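**Ziranel** is an open-source software toolkit that turns recordings of hand-held grippers into motion data a robot arm can learn from. It was started by Océane Tremblay and Ravinder Fehr at Clallside, a small robotics lab, and its first public release came out in September. The name covers three programs that share one file format: a tracker, a time aligner and a replay viewer.

## Tracking

The tracker finds printed fiducial markers in each video image and works out where the gripper is and which way it points. Markers are fixed to the faces of a cube, so as the hand turns, a new face usually comes into view before the old one is lost. This is a lovely bit of geometry! Two or more faces seen together give a much steadier answer than one, and the solver weighs them by how squarely each faces the camera.

When every face is hidden, the tracker fills the gap from the motion on either side – up to 8 images by default. Longer gaps are flagged and left for a person to judge.

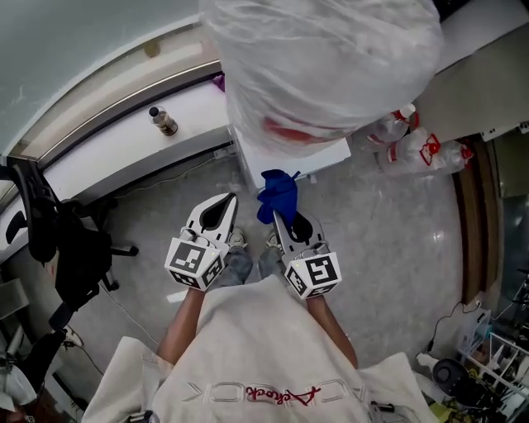
Cloth is where the toolkit has earned most of its following. A folded towel or a crumpled rag has no fixed shape to model, so Ziranel makes no attempt at one. It records the path of each gripper and the opening of the jaws, and leaves the cloth itself to the learning software, which works from the colour video.

## Alignment and replay

Left and right grippers are solved separately, then placed on a common clock running at 100 steps per second. The replay viewer, written mostly by Jade Gagnon, draws both paths in 3D and can check them against the reach of a chosen arm. Any stretch the arm couldn't follow is shown in orange.

## Nông dataset

The best-known collection made with the toolkit is Nông, which set out to gather 2,000 short household tasks. After review, 1,644 were kept. Most of the rejected ones had long marker gaps near the floor, a weakness that led to the rewritten gap filler in the current version.

## See also

- Lollberg (motion planner)
- Hand–eye calibration
- Imitation learning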